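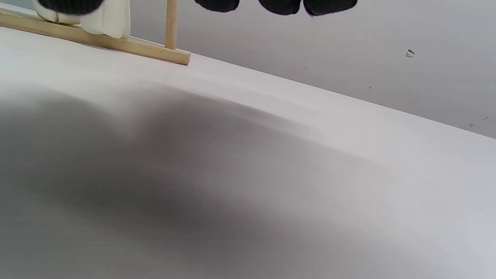
Tabletop with wooden frame, top left.

Flundley Recipe Cards

README, last touched in June

Welcome! Flundley is a plain text collection of 2821 home baking recipes, typed up from handwritten cards and church-sale booklets and cleaned up so a person or a script can read them. I have been at this for years and I still get excited every time a new shoebox of cards shows up.

What's in it

Each recipe is one text file. The first line is the title, then the yield, then ingredients one per line, then the method the way the writer wrote it. If the card said "butter the size of an egg," so does the file. The guess in grams goes in a separate notes field, and you are very welcome to argue with my guesses (Alcides Aguiar already has, at length, over the lard pie crusts).

Breads and rolls are the biggest group by far. After that come cookies, pies, and a wonderful pile of flatbreads that Edivaldo Lopes typed from his aunt's notebooks. The Vasconcelos folder is all one family and has four different versions of the same sweet bread, kept apart on purpose – the differences are the fun part!

Fields

title: as written, misspellings included
yield: blank if the card doesn't say
oven: degrees F, or the original words ("quick oven")
source: card, booklet or notebook
notes: ours, never the writer's 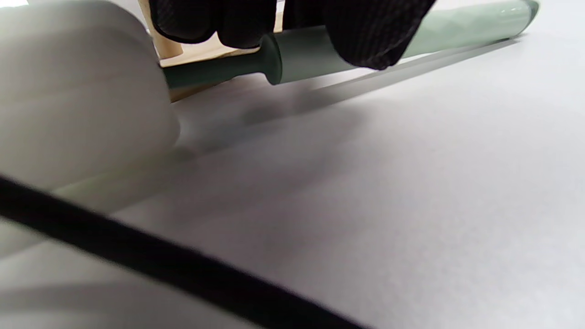
Dough thickness gets its own line in the notes when the card gives one, and it is all over the place. Some writers use fractions of an inch, some say "thin as a dime," and one says only "thinner than last time." I left them all alone. Khôi Đỗ wrote a small script called bindia that pulls those phrases into a list, and it's a great read on a slow evening.

Known problems

Oven words are not mapped to degrees yet. Fractions from the older booklets sometimes came through as plain digits, so if a cookie wants 12 cups of sugar, it wants 1/2. Đạt Tôn fixed 200 of these by hand and there are more. Duplicates are still in there too, mostly gingerbread.

Adding recipes

Send a text file or a clear scan. Please keep the original wording and tell us where the card came from. I'd love to reach 3000 by next June. Tarcísio Andrade looks after the scans, so anything hard to read goes to him first.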